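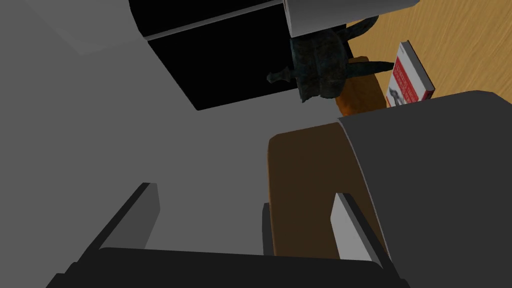 Simulated view: gripper fingers over a plain grey floor

Ticket 1098
Subject: GST return shows wrong credit after instalment reversal
Product: Gresusora Ledger, tax module
Customer: Giannakopoulos Joinery
Opened: 6 May 2020
Assigned to: Ivars Tamošiūnaitė
Priority: Normal
Status: Closed – workaround supplied, fix scheduled

Reported by customer

We deferred our quarterly tax instalment and reversed the entry that had already been posted. When I open the draft GST return for the same quarter, the input tax credit line is $335 higher than the GST ledger. I haven't changed any purchases. Reversing and re-entering the instalment makes no difference. The return is not lodged yet and I would like to know which figure is right before our accountant at Gavitz signs it.

First response

Please send the GST detail report for the quarter, the journal listing for the tax clearing account, and the reference of the reversal you posted. Don't lodge the return from the module until we've looked at it. The ledger balance is the one to work from for now.

Customer reply

Reports attached. The reversal is journal 200. I posted it using Reverse and Copy from the journal screen, dated the same day as the original.

Investigation

Restored the customer's backup to the test environment and opened the draft return. Difference reproduced, same amount.

Checked the purchases first. All invoices in the period carry the right tax code and the GST on them adds up to the ledger. Nothing duplicated, nothing dated outside the quarter.

Checked the rounding setting. It is set to whole dollars on the return, as normal, and can't produce a difference of that size.

Checked the reversal. The original instalment journal has three lines: bank, income tax instalment, and a bank fee with GST that the customer had added to the same entry. The instalment line has no tax code, which is correct. On the reversed copy, the instalment line has picked up the code from the fee line. The ledger ignores it because no tax amount was calculated when the journal was saved. The return does its own calculation from the code and the gross amount, so it picks up a credit that doesn't exist.

Tried the same thing in a blank company file. A journal with one coded line and one uncoded line, reversed with Reverse and Copy, gives the same result. A journal with no coded lines reverses properly. Plain Reverse also works properly in both cases.

Tried version 23 and the one before it. The older version does not have the fault.

Workaround sent to customer

1. Back up the company file.
2. Open journal 200 and delete it. The period is still open, so this is allowed.
3. Open the original journal and choose Reverse, not Reverse and Copy.
4. Check that the instalment line on the new journal has an empty tax code.
5. Go to the draft return and choose Discard Draft. Refreshing is not enough – the draft keeps the old line totals.
6. Create the return again and compare it to the GST detail report.

If the two still differ, stop there and send us both reports.

Customer reply

Did steps 1 to 4 and the draft still showed the old figure. Then saw I had refreshed it and not discarded it. After discarding, the return and the ledger agree. Our accountant has asked whether earlier returns could be out as well.

Response

Only returns prepared in version 23 can be affected, and only where a journal with mixed tax codes was reversed with Reverse and Copy. Your file has no other reversals of that kind. Your earlier lodged returns were prepared in the older version and match the ledger in the backup you sent.

We can't advise on whether the instalment should have been deferred or how it is to be reported. That is a question for your accountant.

Internal notes

Passed to development with the blank company file and steps to reproduce. Accepted as a fault. Two parts: the copy routine should not fill an empty tax code, and the return should warn when a coded line has no tax amount. The first part is down for the July release. The second has no date yet.

Rarutthorpe office has a similar call open from a customer with a payroll journal. Sent them the workaround and asked them to link it to this ticket if it turns out the same.

Help page for reversing journals updated with the Discard Draft step.

Customer confirmed happy to close.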